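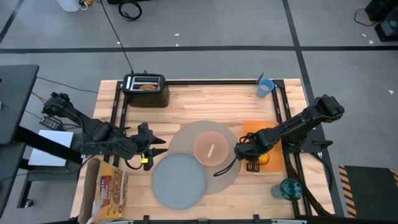
Platwood Butcher-Block Table and Bråten Breakfast Set
Tabletop and tableware, tested by Halvard Nordin
Updated March 20, 2021

Platwood calls this a table for life. We have read that on a lot of tables. It is a plain block of pale and tan strips glued side by side, sold with or without the Bråten breakfast set, and the two are pushed together so hard in the shop that most people will end up looking at both. They should be judged apart, so that is how this page is laid out.

The table

The top is the reason to buy it, if there is one. The strips run the length of the table and vary in color from straw to a fairly dark tan, more than the catalog photo suggests. Platwood says the mix is chosen by hand. Kjell Sjögren, who fitted ours, had three tops leaning against a wall before he brought one over, and he could not see any sign of choosing in them. Some will like the stripes. If you want an even color, this is the wrong table, and no amount of oil will change that.

It arrives oiled, according to the label. We would oil it again before putting any food near it. The first coat on ours was thin at the ends, and a glass left standing overnight in July made a ring that took a fair amount of sanding to get rid of. "Water resistant" is the wording on the box. The care sheet inside the same box tells you to wipe up spills at once, and the care sheet is the one to believe.

Edges are square with a slight softening. Corners are not rounded enough for a house with small children.

The legs are sold separately, and you only find that out on the second page of the order form. Two heights are offered. The lower one is fine for eating at. The taller one is meant for standing work, and Edvin Dalen, who is tall, still found himself bending over it.

The breakfast set

Bråten sells the plates, bowls and placemats as a set, and also singly at a price that makes the set look kind. Check what you need first. The large round plate is the best thing in it. It has a broad rim with a raised edge, it is easy to pick up from a flat surface, and toast crumbs stay on it. It comes in gray and in a blue-gray that looks almost the same under a warm bulb.

The bowls and the small dish are a matter of taste. They let light through, in white, tan and a pinkish peach, and the website makes a great deal of this "glow." In a bright room there is a little of it. At a normal kitchen table on a dull morning there is much less, and you are left with a bowl. The white one is deep and holds a big helping of cereal. The tan one is a bit taller. Bråten says the two are meant to nest. Ours nested one way and stuck the other.
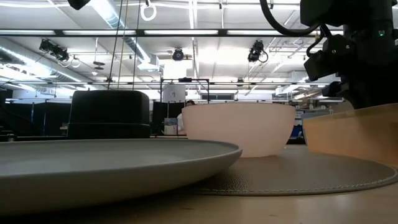
Gray plate, white bowl and tan plastic bowl, with the woven placemat on the wooden top.

The round placemat is sturdier than expected. The weave has some texture to it and the border is stitched, and the stitching on ours has held. It is also large. Put one down, add a dinner plate and a bowl, and one of them is going to hang over the side. On a small table, two placemats is the limit, whatever the leaflet says about seating four.

We were told the placemats can be wiped clean. Coffee, yes. Egg yolk gets down into the weave and needs a brush.

About that "stain-proof" claim

Venberg, which distributes both lines, puts "stain-proof" on the shelf tag for the plastic bowls. We asked Sixten Wallin at Venberg what had been tested and were sent a single sheet listing tea, ketchup and beet juice, with no times and no temperatures. Our own turmeric left a yellow shadow that was still there after 3 washes. That is ordinary for plastic tableware and we would not mark it down for it, except that the tag says otherwise.

The tag also gives the bowls 400 dishwasher cycles. We have not run 400 cycles. We would be surprised if anyone at Venberg had either, and the sheet does not mention it.

What to know before ordering

Delivery is to the door and no further. The top is heavy enough that two people should carry it, and Brisuvbridge, the carrier used for the larger pieces, sends one. Yaroslav Vakulenko waited with his in a hallway until a neighbor came home.

Returns on the table are accepted if it has not been oiled by the buyer. Read that again next to our advice on oiling, and look the top over carefully for gaps between the strips before you open the can. Returns on tableware are for full sets only. One cracked bowl means sending back the lot.

The offer price on the bundle takes 200 kronor off. Add up the single pieces you would really use and the saving may well go the other way.

Specifications

Top: solid wood strips, glued, oiled
Legs: two heights, sold separately
Plate: round, gray or blue-gray
Bowls: plastic, white or tan
Small dish: pink-peach
Placemat: round, woven, stitched border
Sold by: Venberg

Our rating

Table: worth considering, at the unbundled price – inspect before oiling.
Plates: buy them.
Bowls: only if you like the color in your own light.
Placemats: good, measure your table first.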